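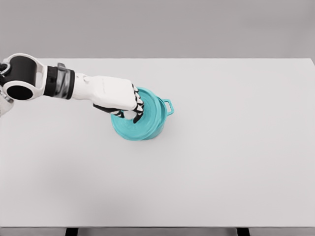 How often should we go over the nursery at home?
Once a month, and again whenever your baby learns a new move such as rolling or pulling up.

Nursery check, Brarnholm Parent Group
Filled in by Kerubo Biwott, October 2018

Crib slats tight: OK
Mattress fits snugly: OK. Two fingers won't go in at the side.
Crib clear of pillows and bumpers: Fix. One pillow taken out during the visit.
Dresser fixed to wall: Fix. Strap is on, but the lower screw turns by hand. Father will redo it.
Blind cords out of reach: OK, tied up since September.
Outlet covers: one missing behind the rocker.
Smoke alarm: tested, sounds. Battery date not written on it.
Monitor cord: Fix. It hangs over the crib rail. Move it at least 3 feet away.
Door stop: not checked, door was off for painting.

Recheck in 7 days. Call Lilian Mollel if the strap needs replacing, she keeps spares.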